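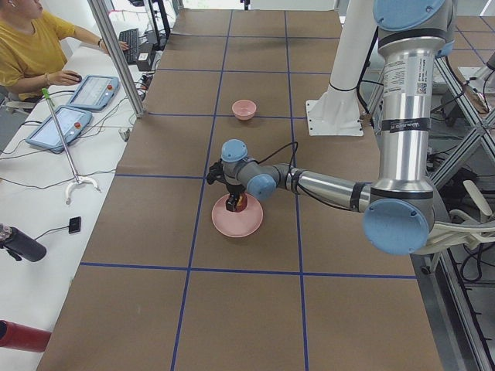

Drudidance Tabletop Kit

README and data card for the sample set

Drudidance is a setup and logging kit for two-arm tabletop work, supplied by Wemar. It covers the marking of the work surface, the task files, the logger and a sample set of recorded episodes. The arms, grippers and controllers are supplied by the customer. The sample set was recorded at the Wemar bench in Grube on a long table with both arms mounted on pedestals, and it ships with every copy of the kit so that a new site can check its install before recording anything of its own.

Read the section on surface marking before unpacking the fixed cameras. Most support requests come from sites that did those two jobs in the opposite order.

Contents of the kit

Roll of brown paper, matte side out
Blue tape
Corner template for squaring the first cell
Bracket set for fixed cameras
Logger box with power supply
Tableware set, pink (bowls and plates)
Small object set
Hulby, the replay and checking tool, on a USB stick and by download

The tableware can be replaced from a local store. The object names in the task files are plain strings and nothing in the logger depends on color. The checking tool does depend on color if the overlay option is on; see Known issues.

Requirements

Two arms, each with its own controller and teach pendant
Parallel-finger gripper on each arm
One Linux machine with a wired network port for each controller
A second wired port or a switch for the logger box
100 GB of free disk space for the sample set and its index

Wireless links to the controllers are not supported. The logger will start over a wireless link and will write files, but the time stamps in those files can't be used.

Surface marking

Cover the whole table with brown paper and pull it flat before fixing it at the ends. Lay the long tape lines first, then the cross lines. Use the corner template on the first cell only and measure every other cell from it. Cells do not have to be equal in size. They do have to be entered in cells.txt as measured, with the corners listed clockwise, starting with the corner nearest the pedestals.

The tape is a reference for people placing objects. Neither the arms nor the logger reads it. If a strip lifts, press it down or replace it along the same line and keep recording. If the paper shifts, stop, measure the first cell again and start a new session folder.

Arms are named from the robot's point of view. With a camera facing the pedestals from across the table, the left arm enters on the right side of the view. All file names, task files and log columns follow this rule. About half of the mislabeled sessions sent to us for review swapped the arms at this step, and the swap can't be corrected afterward without editing the index by hand.

Task family: container transfer

The sample set covers one task family. An object is placed in or beside a container, and one arm picks it up, lifts it and releases it in a target container in the same cell or another one. Deep bowls, shallow bowls and plates all appear as containers. The arm not in use is parked clear of the table surface and is logged as idle.

The fingers close parallel to the table. For a deep bowl the approach is vertical, with the wrist directly over the container, which leaves little clearance between the outside of the gripper and the rim. For a shallow bowl or a plate the approach can be tilted. The task file sets the limit on tilt per container type.
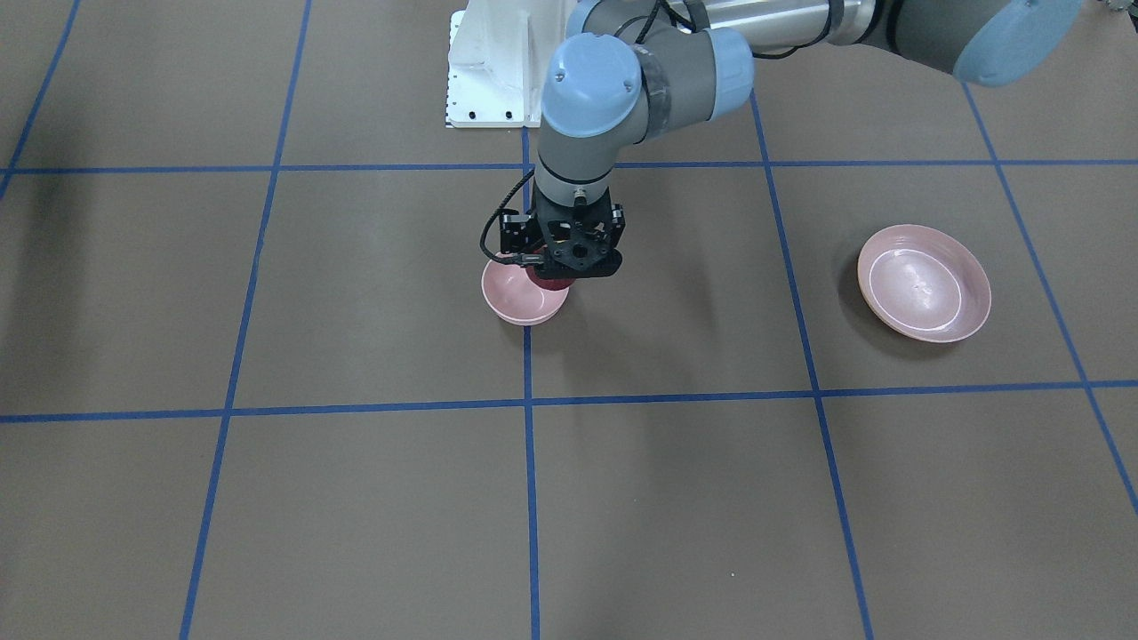 Rim contact is allowed up to the force limit in limits.txt. Contact above that limit stops the arm and closes the episode with the outcome "contact." These episodes are kept in the set. Sites that want clean runs only should filter on the outcome column and leave the files where they are, as the index stores relative paths and breaks when files are moved.

Cable routing has to be checked before every session. A loop at the gripper needs enough slack for full wrist rotation and must not hang below the fingertips. The default home position assumes the loop sits above or beside the gripper body. If yours is routed another way, edit the home position on the pendant first and then copy the values into arms.txt.

Running a session

1. Power both controllers and clear any messages on the pendants.
2. Release the emergency stops and move both arms to home.
3. Start the logger:
drudidance log --session new --arms both
4. Place the objects in the cells listed on screen.
5. Step back from the table and confirm placement at the keyboard.
6. Let the episode run to its end. Do not reach over the tape while either arm is enabled.
7. Enter the outcome when prompted.

The operator sits at the desk alongside the table with both pendants within arm's reach. Use the long-handled grabber to recover an object that has rolled out of reach, and only with both arms disabled. The logger marks the recovery as a pause and the episode can be resumed.

Sample set

Episodes: 100
Columns per log row: 46
Outcome values: 4
Arms: 2

The outcome values are done, missed, dropped and contact. "Done" means the object was released inside the target container and stayed there until the arm was back at home. "Missed" means the fingers closed without holding the object. "Dropped" means it was held and then lost anywhere outside the target. An object that lands in the target after slipping early is still logged as dropped.

Outcomes were entered by the operator at the time of recording and were not reviewed by a second person. Treat them as operator labels. Where the label and the gripper width column disagree, Hulby prints a warning and changes nothing.

Each episode folder holds the joint log, the gripper log, the task file as it was run, and one video per fixed camera. Joint values are in radians. Gripper width is in millimeters between the finger faces. Video and logs share a clock, and the offset per camera is listed in sync.txt.

Privacy

The fixed cameras take in part of the operator's desk. Operators may appear in video, usually as hands and arms and sometimes with part of the face. Everyone recorded at Grube signed the Wemar release. No audio is recorded. Sites recording their own data need their own release form, and we don't supply one.

Checking an install

Run the following from the top folder:
hulby check sample
hulby replay sample --speed half

The check reads every log row and compares it with the stored sums. The replay sends nothing to the arms unless the --live option is given. Do not use --live with the sample set on any bench other than the one at Grube. The pedestal spacing is fixed in those files and a different spacing will put an arm into the table.

Known issues

The color overlay in Hulby finds pink tableware and little else. Turn it off if you have substituted your own.

Glossy objects give bright spots on video under overhead light. The object outline drawn by the overlay may jump from one frame to the next. The logs are not affected.

The gripper hides the object in most fixed views once the fingers are inside a container. Use the gripper width column to find the moment of closing. We looked at adding a wrist camera to the kit and left it out of this release because of the extra cable.

Closing the logger with the window button skips the last write. Use the stop command.

Scuffs on the plates show up on video. They can be ignored for transfer tasks. Anyone training a surface inspection model on this material should look for another source.

License and support

The sample set may be used for research and for internal testing. Redistribution needs written permission from Wemar. Marked surfaces, task files and recordings made at your own site belong to you.

Send support requests with the session folder name, arms.txt, cells.txt and the last log file attached. Please do not send video unless asked. The support queue is not read on Sunday.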